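Camix Hand-Held Gripper Kit: Good Practice for Household Fabric Work

Product overview | Documents | Spare parts | Returns

The Camix kit is a two-jaw hand-held gripper for recording manipulation of clothing, towels and bed linen in furnished rooms. The jaws are driven through paired linkages and close toward the center line. This page gives the operating rules that apply to the kit when it is used under the Lollatard fabric protocol. It does not replace the assembly manual. Where the two differ on fasteners or cabling, follow the manual.

Scope

The rules cover single-operator work on beds, sofas and folding surfaces. They apply to denim, terry, quilted covers, sheets and woven blankets. Wet laundry, leather and anything with exposed wire or boning are outside the scope. Use on an arm flange is covered by the Pruvost adapter page.

Before the first grasp

Approach with the jaws open. Both pads must be clear of the cloth until the operator has picked a grasp point. On folded trousers, take the fold itself and stay off pockets, rivets and zippers. Double-stitched seams are allowed but wear the pads faster, and should be logged as seam grasps.
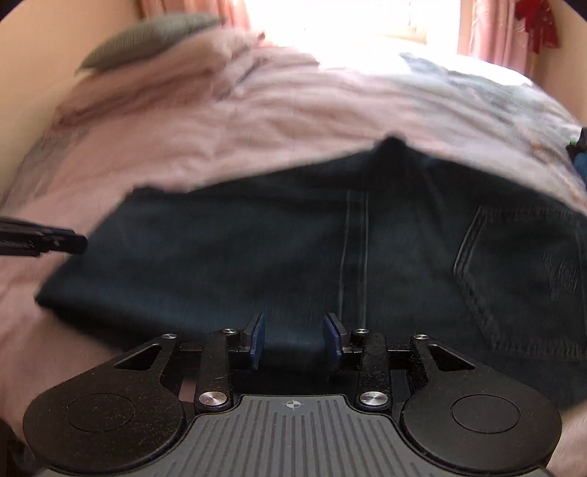
Heavy denim needs more jaw opening than its flat thickness suggests, as a fold gives two to four layers at the pad. If the cloth rides up between the inner links, stop, open fully and back out along the line of approach. Do not pull sideways. Side load on the link pins is the main cause of play in the jaws, and a kit with visible play is not to be used for recorded work until the pins have been replaced.

Natural light from a window is acceptable. Direct sun on the target fabric is not. Draw the curtain halfway or turn the approach so that the window is off to one side. Bedding does not have to be smoothed or cleared. The protocol calls for rooms as found, and operators should not restage a bed between takes unless the task sheet says so.

Grasp and hold

1. Close until the cloth is gathered between the pads, then stop. Further squeezing adds no holding force once the linkage reaches its stop.

2. Keep the wrist behind the housings. Fingers stay on the handle and never pass forward of the finger bases while the jaws are loaded.

3. Check that the cable hangs free of the linkage. A loop on the handle side is correct. A cable lying across the bedding can be dragged into the grasp.

4. Lift or draw the cloth at a steady speed. With terry and other looped fabrics, pull in line with the jaws to limit snagging.
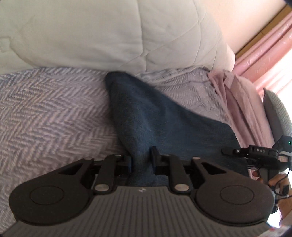 5. Release over a surface, with the jaws fully open before the hand is withdrawn. Cloth that clings to the pads is removed with the free hand after the take has ended.

Session limits

A session is 50 grasps or one full task sheet, whichever comes first. The operator then puts the tool down and rests the hand. No more than 2 sessions may be run back to back. Takes that break a handling rule are marked and kept. Deleting them in the field is not permitted under Lollatard.

Cleaning and inspection

Lint collects in the body ribs and at the base of the links. Brush it out with the supplied dry brush at the end of each session. No compressed air, no solvent on the pads. Scuffing on the black links is cosmetic. Cracks, a lifted pad edge or a loose pivot are not, and the kit must be tagged and returned.

Pad set 777 fits all kits shipped since March. Older kits take pad set 56, and the two may not be mixed on one tool.

Ordering

Kits, pads and brushes are sold through Drenent. Orders placed before noon on Tuesday ship the same week. Please have the kit serial number ready when ordering pads.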